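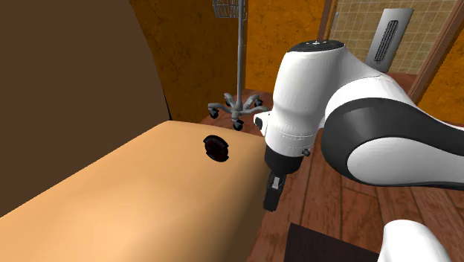 Estuco veneciano

El estuco veneciano es un revestimiento mural continuo a base de cal apagada y polvo de mármol, aplicado en capas finas con llana metálica y bruñido al final. Se emplea sobre todo en interiores.

Composición

La pasta tradicional lleva cal grasa envejecida, árido de mármol muy fino y pigmentos minerales resistentes a la alcalinidad. Los ocres y las tierras rojas dan tonos anaranjados con aguas irregulares. La proporción de pigmento no suele superar el 10 % del peso de la cal, pues un exceso debilita la mezcla.

Aplicación

El soporte debe estar firme y sin sales. Tras la capa de fondo se extienden dos o tres manos con pasadas cortas y cruzadas. El bruñido se hace antes de que la última endurezca del todo. Puede terminarse con jabón o cera.

Conservación

Se limpia con un paño suave y agua. Los productos ácidos atacan la cal y dejan manchas mates.

Véase también: Enlucido, Marmolina, Tadelakt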